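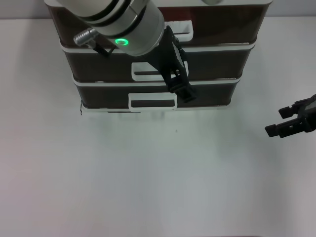
Right, the great desk sort-out, a thread. I have been putting this off since the beginning of May and I finally have no excuses left. The plan is one little set of drawers, everything that lives on my desk goes in it, and anything that won't fit has to go in the loft or the bin. I went for the three-tier one in the end, dark see-through-ish panels with white edges and a white lid, and I'm already a bit in love with it against the white tabletop. Three drawers though. THREE. For all of my rubbish!

Background for the new people (hello, there seem to be 11 of you since yesterday): I make cards and small paper things at home, and I also do all our household paperwork at the same table, so on any given evening there's a gas bill stuck to a birthday card. Sometimes literally stuck.

Up to now everything lived in a biscuit tin, two shoeboxes and a carrier bag hung on the door handle. The carrier bag was the worst. I found a whole unopened pack of Stikness glue dots at the bottom of it last week, having bought another pack that same morning.

I tipped the lot out on the bed and sorted it there. Counted the pens as I went because Deming bet me I had more than 300. Reader, it was 317. He's being unbearable about it.

Of those, a good third were dead. I tested every one on the back of an envelope while watching telly and it took two episodes. The dead ones went straight in a bag, the living ones went in mugs by type, and the gel pens that only work if you shout at them got one last chance and then went as well.

Top drawer: things I touch every day. Scissors, craft knife, the good ruler (the short one), tweezers, pencil, rubber, glue dots, one roll of tape. I tried to get the stapler in and it's too tall with the tray I'm using, so the stapler is on the windowsill until I think of something.

The tray is half of an old cutlery insert, by the way! Cut down with a hacksaw and sanded. I saw proper drawer dividers by Ambrosio and liked them very much, and then I looked at the price and went and got the hacksaw.

Middle drawer: paper bits. Card blanks, envelopes in the two sizes I really use, tags, washi tape. Washi tape is my weakness. I've got it standing on its side in rows like little wheels and it looks gorgeous, and it means I can see the patterns without pulling everything out. If you lie the rolls flat you only ever use the top ones, ask me how I know.

Bottom drawer: boring grown-up things. Stamps, spare keys, batteries, passport photos, the instructions for the boiler, a tape measure, the tiny screwdriver for glasses. I put the heavy stuff down here on purpose. My last set of drawers had all the batteries at the top and tipped forward every time you opened it in a hurry.

A few people have asked about the handles. They're white rectangles in the middle of each drawer front, like a little open frame, and you can tie a label through one with thin ribbon. I've got brown luggage tags on mine at the moment and I can't decide if it's sweet or if it looks like evacuees.

Someone else asked whether dark panels are a pain because you can't see what's inside. For me that's the whole point! I had a completely clear set in the old flat and it was basically a display case for old receipts. With these I know there's stuff in there and that's as much as I want to know.

Dust is going to show on the dark bits, mind. I'm keeping an old make-up brush in the mug for it. A soft one gets right into the white rims between the drawers.

Things that did not make the cut: seven key rings, a hole punch that only does one hole, all my Sarkik ink pads (dried solid, very sad, the green was lovely), a calculator with no 4, and a bundle of Christmas gift tags written out to people who have since fallen out with us.

The Nutance stickers are staying even though I never use them. I know. I KNOW. They were a present and they've got otters on.

Paperwork is a separate job. Everything older than we need is in a pile for shredding, and the rest is in one box file, in date order, which took me longer than the drawers did. I weighed the shredding pile on the kitchen scales for fun and the first handful alone came to 775 grams. How do two people get sent that much paper?

Deming Han of this parish has now asked if he can have "a bit of the bottom drawer" for his cables. I have offered him the biscuit tin. Talks are ongoing.

What I'd do differently: measure the tall things first. Stapler, glue bottle, big roll of tape. I measured the width of the desk twice and never once thought about how deep a drawer is on the inside, and now I've got a windowsill full of homeless stationery.

Also I'd do it in daylight. Matching up washi tape under a yellow bulb was a mistake, half of what I filed under cream is pink.

Edit, 3 June 2018: still tidy!! One pen has escaped and there's a receipt on the lid, but I opened the middle drawer this morning, took out an envelope and shut it again, and the whole thing took two seconds. Will do the wool next if anyone can bear it. The wool is in the wardrobe and the wardrobe no longer shuts.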